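Secondhand toy lots – is anyone making money at this?

tamsin_esposito
Posted Saturday, 9:14 am
I keep seeing people claim you can buy mixed toy lots from Veloso, split them up and double your money. I paid $81 for a box in April and I'm still sitting on most of it. Small cars are the worst. Everyone wants the boxed ones, and loose ones go for pocket change. 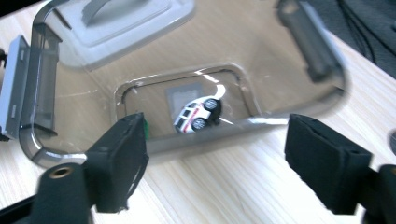
Then there's postage, which eats whatever is left. What am I missing?

gridley_k
You're missing that the people making the claims are selling a course. Dritier had one last year. 193 bucks for a PDF.

mmahmoud
Not quite fair. I've sold 1247 items over six years, nearly all toys, and I do come out ahead. You have to be picky and you have to be boring about it. I never touch a lot without photos of every piece. 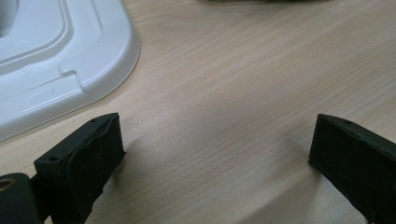
Do you need to list every car separately?
Group the cheap ones by size or color and save single listings for anything with a maker's name on the base.

gridley_k
Ahead by how much though? Count your hours, Myrtle. "Come out ahead" is doing a lot of work there.

mmahmoud
Less than a real wage. I said ahead, I didn't say rich. And I like doing it.

jesside_fan
I moved everything to Jesside because the fees looked lower – they aren't once you add the payment charge. Same listings, slower sales. I do all my sorting at home on the weekend.
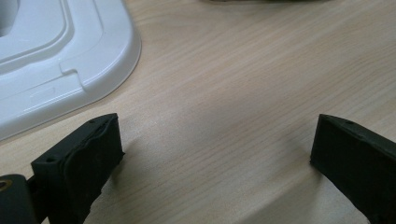 Light wood tabletop, white plastic at top left.

Anyway, I wouldn't bother switching unless you already have buyers there.

tamsin_esposito
So the advice is buy less, list in bundles, and don't expect much. What about Memonora? Their ad says 2875 active toy collectors.

gridley_k
Active meaning they opened an email once. I'd want to see sold prices before believing any of that.
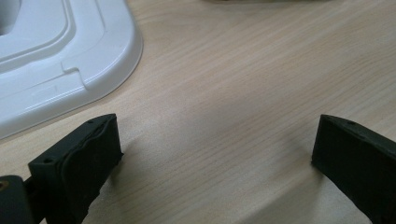

And if the site hides sold prices, I'd take that as your answer.

mmahmoud
For once I agree with him. Try five listings there and see what happens before you move the whole box.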